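# 来年的事，去年已经说过了

特稿｜2026年3月26日

我书架最底下那一格，放着 14 本《Rulier 年度展望》。这个系列每年九月出一本，开本很大，纸很厚，塞进普通的书架得横着放。搬家三次，每次搬家师傅都问里面是不是瓷砖。

今年开春，我把它们从头到尾读了一遍。起因没什么可说的，编辑部要一篇关于“趋势报告”的稿子，别人手上都有更像样的题目。我本来打算随便翻翻，摘几句可笑的话交差，读到第三本时开始做笔记，读到第六本时发现笔记里有一整段跟第三本一模一样，我还以为自己抄串了。

没有抄串。第三本说：“消费者将比以往任何时候都更看重体验。”第六本也这么说，第九本说的是“比以往任何时候都更加看重体验”，多了一个“加”字。按这个速度累积下来，今天的消费者对体验的看重应当已经到了影响睡眠的地步。

## 怎样说一句不会错的话

预测这门生意有个老难题：说得太准容易错，说得太虚没人买。Rulier 的编写者们在这件事上的手艺，我读完以后是真心佩服的。

早年的几本还有些莽撞。第一本里居然写了具体年份，说某年之前，每个中等规模的办公室都会撤掉打印机。写这句话的人大概很年轻。第二本就学乖了，改成“打印机的角色将被重新定义”。我们办公室的打印机去年被重新定义过一回，从走廊东头挪到了西头，并且从此不再双面打印。

到了第四本，年份彻底消失，取而代之的是“窗口期”。窗口期是个好东西，开着的时候叫机遇，关上了叫教训，没人看见它的时候叫“正在形成”。同一本里，“正在形成”出现的地方，后面一律跟着一张向右上方去的曲线，横轴没有刻度，纵轴也没有。

再往后是“加速”。几乎所有事物都在加速，连放缓都在加速。第八本有一章标题就叫《加速放缓的时代》，我读了两遍，又拿去给同事读，同事读完问我中午吃什么。

## 对台戏

Rulier 当然有对手。Griltier 研究所的《前瞻》薄得多，价钱倒不便宜，每年特意比 Rulier 晚两个星期上市。行内都说这两个星期是用来读 Rulier 的。证据不好找，不过 Rulier 说“集中”的那年，Griltier 一定说“分散”；Rulier 说年轻人要回到小城，Griltier 就说小城的年轻人要出来。

两家合在一起，准确率非常高。

我认识的一些企业主管两本都订，开会时哪本合用就翻哪本。有一回我去旁听一家做厨房小家电的公司开战略会，桌上左边一摞 Rulier，右边一摞 Griltier，中间是一盘切好的橙子。讨论进行到下午，结论是明年要“稳中求变”，这四个字两摞书里都没有，是会前就印在投影第一页上的。
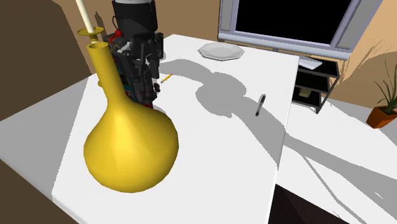
第 40 页

趋势报告的读者究竟想从里面得到什么，我问过几个人，答案都很实在。做预算的人需要一句能引用的话；做销售的人需要一张能放进演示稿的图；还有一位常年订阅的朋友说，他主要是喜欢新书拆封时那股油墨味。他把报告摆在会客室，客人等候时翻上几页，进门谈事就会显得比较忧虑，忧虑的客人好谈价钱。

至于拿它来判断明年会怎样，倒也有人这么干过。

## Pruvost 的教训

Pruvost 是一家做文具起家的公司，早年的活页本卖得很好，我读书时用过，环扣咬手指。它在某一年认认真真读了《年度展望》，把其中关于“纸面书写即将退场”的一章复印发给全体中层，随后关掉了纸品线，全力去做一种电子手写板。

手写板我也用过。它需要先注册，再登录，再同意一份比大多数日记都长的协议，之后就可以写字了。写出来的字比手慢半拍，像有人在远处听写。

这个产品卖了不到一年。公司后来又把活页本做了回来，包装上添了一行“经典回归”，售价也跟着经典了不少。Rulier 在随后那本里把 Pruvost 列为“重新发现纸张价值的先行者”，配了整版图。前一年那一章没有人提起，索引里也查不到，我翻了很久，只找到“纸浆，见‘可持续’”。

公道地讲，Pruvost 的中层当时是有人反对的。反对意见写在一份会议纪要里，措辞很客气，大意是学生还在买本子。这条意见被归入“短期噪音”。我后来留意到，《年度展望》里凡是被叫做噪音的，通常都是当下正在发生的事情。

## Dudgate 镇的未来馆

读报告读得闷了，我坐车去了一趟 Dudgate。这个镇子在十多年前被一份报告点过名，说它有望成为“下一代生活方式的试验场”。镇上很当回事，拿出一笔钱，在旧粮库里办了一间未来馆。

未来馆现在还开着，门票 2 块钱，下午四点半关门。馆里陈列的是当年设想中的今天：会提醒你缺鸡蛋的冰箱，会提醒你带伞的鞋柜，会提醒你站起来走一走的椅子。未来的人看来记性都很差。冰箱没有插电，屏幕上贴着一张手写纸条，写着“演示时间另行通知”，纸条的四角已经卷了。

留言簿比展品好看。前几页全是感叹号，往后翻，感叹号慢慢少了，开始有人问厕所在哪里，再往后有人回答了前面那个问题。最近的一条是孩子的字：“这个我奶奶家有。”没写是哪个，我把展厅又走了一遍，猜是那只会报时的电饭锅。

出了馆，对面是镇上的菜市场。卖豆腐的摊子挂着收款码，码旁边放着一只装零钱的铁皮盒，两样都在用。我站着看了一会儿，买了一块豆腐，摊主嫌我给的票子太旧，让我扫码；我前面那位老太太要扫码，手机没电，掏了现金。没有哪份报告写过这种局面，大概是因为画不成曲线。

## 也有说中的

为了不显得刻薄，我在笔记本后面专门留了两页，记录 14 本报告里确实应验的预言。

第五本说，人们会在吃饭时看手机。第七本说，会议会变多，并且会有专门讨论如何减少会议的会议。第十本在一个脚注里说，订阅服务的取消按钮会越来越难找。这条脚注我打了个五角星，位置在页脚，字号比正文小两级，显然写的人自己也没指望谁看见。它是整套书里最有把握的一句，没有“或将”，没有“有望”，也没有窗口期。

我怀疑写那条脚注的人刚刚试着退订过什么。

好的预测多半是这么来的：某人在某个下午碰了一鼻子灰，回来顺手记下。坏的预测通常要开会，要请客，要有人在白板上画三个相交的圆圈，并在中间那一小块里写上“机会”。这三个圆圈我在整套书里见过许多次，圈里的词换来换去，中间那块始终是机会，面积也始终那么大。

## 续订通知

稿子写到一半，我收到了 Rulier 的邮件，问我要不要预订今年九月的新一本。老订户优惠，附赠一个布袋。邮件里摘了几句新书的要点，第一句是“消费者将前所未有地看重体验”。

“前所未有”是新的。我核对了前面所有各本，此前确实没有用过。

我点开邮件最底下的链接，想看看能不能只要布袋。页面让我先登录，密码早忘了，找回密码要用一个我已经停用的邮箱，于是又试了客服电话。电话里的音乐很悠扬，中间有个声音隔一阵便插进来，说目前咨询人数较多，预计等待时间为两分钟。

我把豆腐切了，煎好，吃完，洗了锅。预计等待时间还是两分钟。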